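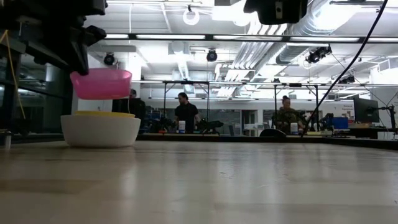 The case against the matched bowl set

Catriona Munro
Sep 19, 2024

Most kitchen advice on bowls concerns what they are made of. Very little of it concerns how they stack, although a bowl in an ordinary household spends far more of its life in a stack than in use. My view is that stacking behaviour should be the first thing a buyer checks, and that the matched set, sold as the tidy option, often performs badly on it.

Two measurements matter. The first is nesting depth: how far one bowl drops into the one beneath before something stops it. The second is what does the stopping. In a good stack the upper bowl rests on its foot, in the base of the lower one. In a poor stack it rests on its wall, part way down, and the two surfaces wedge.

Wedging is the usual fault in bowls of identical size. If the walls are steep and the foot is shallow, each bowl slides down until it grips its neighbour. Put them away damp and the film of water between them makes the grip worse. The user then twists, pulls, or knocks the pair on the edge of the worktop. Thin plastic survives this for a while. Glazed ware tends to chip at the rim, where the glaze is under most strain.

Graduated sets avoid wedging, but they bring a fault of their own. They stack in one order only. To reach the largest bowl you must lift out every smaller one, and the largest is the one most people want for dough or salad. I kept a graduated set of 7 from Destmont for several years. In practice the two smallest lived on the windowsill, because putting them back meant handling the rest.

What I now recommend is a short stack of unmatched bowls, chosen by testing each against the others. Bring one bowl from home to the shop if necessary. Set the candidate inside it and look at the rim. A thin band of the inner bowl standing above the outer one is the correct result. It gives the fingers something to hold, and it shows at a glance that the inner bowl is seated on its foot. If the inner rim sinks below the outer, you will be hooking it out with a fingernail.

Colour does useful work here too. In a stack of one colour, the rims merge and it is easy to pick up two bowls when you meant to pick up one. Differing colours separate them. Zoriana Onyshchenko made this point to me in January, while reorganising the shared kitchen at Crichton, and I was slow to accept it. I had regarded mixed colours as a sign of a cupboard that had been filled by accident. I have since thrown out that objection along with the Destmont set.

The height of the stack should be limited by the shelf. Leave enough clearance to lift the top bowl straight up and clear of the one below. A bowl that must be tilted to come out will also be tilted going in, and its foot will land on the wall of the lower bowl and scrape. My shelf has 67 mm free above the stack and I would not want less.

The objection I hear most is that unmatched bowls look untidy. On an open shelf they may. Behind a door the argument has little force, and even on an open shelf I would sooner see three odd bowls sitting level than a matched column leaning to one side. The other objection is price, as sets are cheaper per bowl. That holds only if all of the bowls get used, and the windowsill at my house suggests otherwise.

Dralitz sells its mixing bowls singly, as does Medora in its larger shops. More makers should do so, and print the foot diameter on the label.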